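Progress report to the Gilchrist Fund
Bradia Community Workroom, Stolport
Submitted by Sânziana Voicu, 12/25/20

Grant purpose: refit of the sorting and packing room, including work surfaces, shelving, and layout.

Work completed

The room was cleared in October. Everything from the old shelves went into the hallway closet and the side office, and the broken cabinet by the door was taken out. Catinca Onu and Delia Onu patched the walls and painted them over two weekends. The second coat took longer to dry than we had planned for because the radiator in that room was off.

New shelving came from Wastitz and is up on the long wall. One upright arrived bent and was replaced at no charge. The lowest shelf is set high enough for the rolling bins to go under it, which was the main complaint about the old ones.

The sink was not part of the original plan. When the cabinet came out we found that the drain behind it leaked at the joint. Ileana Pană had it repaired the same week, and the bill was $127. We paid this from our own repair budget and are not asking for it to be covered.

Spending

The award was $3000. We have spent $2903 of it on paint, shelving, work surfaces, delivery, and supplies. The rest is being held for bin labels and a second trash can. Receipts are in the folder sent to Aurelia Jitaru with the last update, except for the one for delivery, which came in later and is attached to this report.

Work surfaces and layout

This was the part of the project that changed most. We first meant to give each person a separate small table. After trying it with folding tables we found that people kept reaching across the gaps and that items ended up on the floor. We went to shared surfaces and divided them with painter's tape, so that the divisions can be moved before we commit to anything permanent.

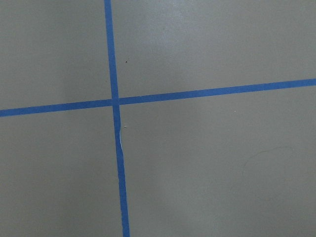 The rule is that each section holds one order at a time. Anything that can't be matched to an order goes back to the shelf and does not sit in a neighbor's section. Since we started working this way, mixed orders have been less of a problem, though we did not keep a proper record before the refit and can't give a comparison.

The tape has to be replaced now and then. Delia checks it when she wipes down at the end of a shift. We looked at painted lines and decided to wait until spring, when the section sizes should be settled. Larger orders, mainly bedding, still need more space than one section gives, and for those we use two sections side by side.

Still to do

Bin labels have been designed but not printed. The light over the far end of the room flickers and the landlord has been told. We also need to train four people on the new layout who were away during the fall.

We expect to finish these items within the grant period and do not need an extension. The final report will include the remaining receipts and a floor plan of the room as it is being used.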